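Reading time: 3 min

Garnen White Cover

A plain white cover for a bed, a daybed or a spare sofa. Garnen is sold flat and folded, and the creases ease out after a night or two. Wash at 40 and dry on a line – it can be ironed while damp.

White goes well with darker wood, so we often suggest it for rooms with older cabinets and chairs. 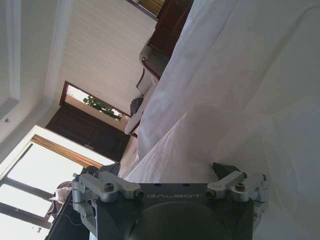
Allow a little extra at each side if you like it to hang low. Comes in 4 sizes. Orders placed now are sent in November from our Torivport shop. Returns are accepted if the cover is unwashed.

Related items
Espinoza armchair
Staso seat cushion
Garnen pillowcase, pair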